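About Wunia

Hi, I'm Oliwia Pawłowska, and I write (nearly) everything you'll find on this site. Wunia is a small science tutoring school in Vamdale. We teach chemistry and a bit of physics to kids from sixth grade up through the end of high school, plus a handful of adults who need a chemistry credit for nursing school and haven't looked at a periodic table in twenty years. Welcome, all of you!

I started out at my own kitchen table with one student, a neighbor's son who had decided that moles were a personal insult. We got through it with a bag of dried beans and a postal scale. His cousin came next, then the cousin's friends, and by November of that first year I was out of chairs. So I rented two rooms over the Nowakowski bakery, and we're still there. Go in by the side door, up the stairs, first left. Yes, it smells like rolls up there all morning.

We have 57 students at the moment and groups never go over 6. I like to hear each person say out loud what they think is going on when salt dissolves or a nail rusts, and you can't do that with a full classroom. People have wonderful wrong ideas! A lot of my students come in sure that the bubbles in boiling water are air, or that a melting ice cube is turning into something new. We start from there and work forward.

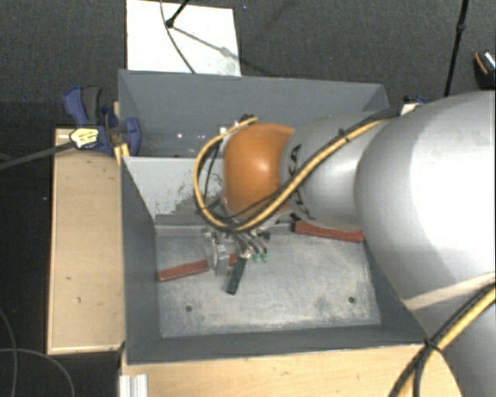
Most of what we do in the first weeks is plain old stoichiometry, balancing equations and getting units to behave. I'm stubborn about units. If you hand me an answer that says 400 and nothing else, I'll ask "400 what?" and I'll keep asking (there's a mug in the office with that printed on it, a gift from last year's seniors). After that we go wherever your school course is going: acids and bases, gas laws, bonding, reaction rates, a first look at organic if you're headed that way.

We do experiments too, nothing scary. Red cabbage indicator, copper plating, growing alum crystals on a string, paper chromatography with every black marker we can find. Goggles stay on the whole time, mine included.

The worksheets are all ours. There are around 1000 problems in the collection now, and we call it Roltar, which was a typo in a file name that stuck. Students get the whole thing with worked answers, and when you catch a mistake in it your initials go in the margin of the next printing.

Classes are on weekday afternoons and Saturday mornings, with an online group for anyone who can't get to Vamdale. The first lesson is free. Bring your textbook, your last test (even if it's ugly) and a calculator you know how to use.

To sign up, send me a note through the contact page and tell me what grade you're in and what you're stuck on. I answer in the evenings, usually the same day.

Oliwia

Page last updated July 17, 2020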